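Skumuva floor rules, working notes
3 September 2025

Good day for the rulebook! We now have a draft of the floor section I'd be happy to hand to a new person on their first morning, and I want it down while it's fresh. The old March version was a page of "be careful near furniture", and a person can't test against that, let alone a planner.

The rule I'm most pleased with is the front edge rule. A cabinet base ends where its panel ends, but the things on it don't respect that, and shoes are the worst offenders. So from now on the keep-out line gets drawn from whatever sticks out furthest, toes included, and the margin starts there. 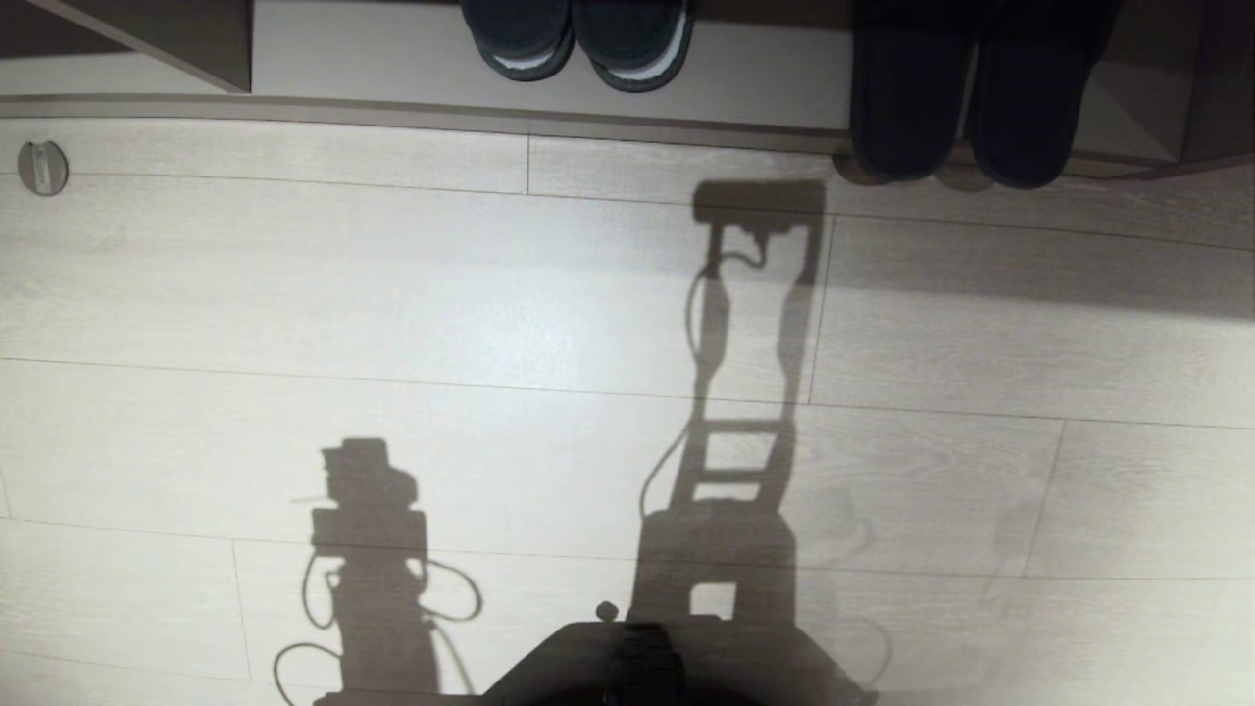 Notes: Gorazd Jurić
Read and argued with: Haris Obradović

Second thing, shadows. Haris wants them treated as their own class in the floor labels and I've come round completely. With strong light coming in, the robot throws its own mast and arm onto the planks, cables and all, and the shadow is darker than half the real objects we care about. Wording as of this afternoon: a dark patch that moves when the base moves, and has no height in the depth data, is labeled self-shadow and may be driven over. If either half of that test fails, stop and treat it as solid. I love this one because it's checkable from the log, by anyone, a week later.

Door stops go in the fixed map by hand. They're low, they're shiny, and a caster meeting one is a bad noise. I'd sooner type in a coordinate than trust a highlight on a bit of metal.

Then the walk-round before the first move. Milošević (the old checklist, for anyone who joined after we stopped using it) had you look at the floor and nothing else. A lived-in room doesn't work that way: clothes piled on a suitcase, papers lying flat on a shelf, towels hanging a little over the front of a cushion, cables tangled along the counter by the kettle. All of it is within reach of an arm and most of it is soft or light enough to drag. New rule is that you look at the floor, then the seat height, then the counter, in that order, and write down anything that overhangs or trails. Slippers on the floor get written down too, even when they're well clear of the route.
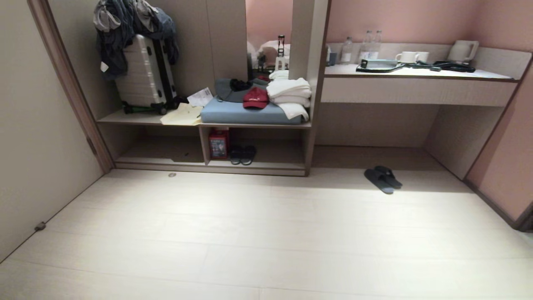
Personal belongings

Short section, and I don't want it to grow. Leave people's things where they are. If the task can't be done with them there, the task changes or waits. We don't tidy a room to suit the planner, and we don't let the robot handle clothing or bags unless the task sheet names them. Haris would add luggage as a separate line. Fine by me, it costs one line.

Speed by the furniture: stage 2 on the Gement base, no higher, any time the footprint is inside the margin. Out on open floor it can go up to 4, provided the person on the stop button agrees out loud. I know the "out loud" part sounds fussy, but try it for a day! You catch so much more when you have to say it.

Bright floor is the part I'm still chewing on. A band of sun across pale planks goes nearly white, the grain washes out, and right next to it there's deep shade under the furniture.

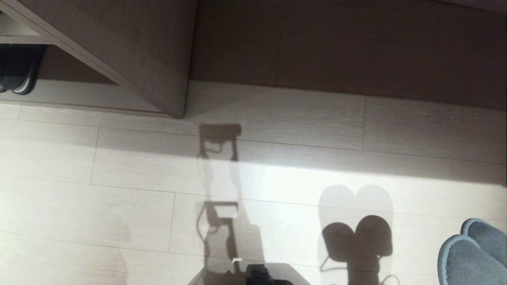 My proposal is that washed-out floor counts as unseen floor. It isn't an obstacle, but you don't get to plan through it at full speed on the strength of one camera. Haris thinks that's too strict for afternoons and would allow it if depth agrees over 2 passes. I can live with that as long as the passes come from different headings. Same heading twice only tells you the same thing twice.

Small objects in or near the light: no minimum size in the rule. I had one in the draft and took it out again. A scrap of something white on a white floor is precisely the case where a size cutoff gives you permission to be wrong.

Still to write: where the person with the stop button stands, and what we do about feet. The Jevumberg copy needs the same edits, Haris has the file open.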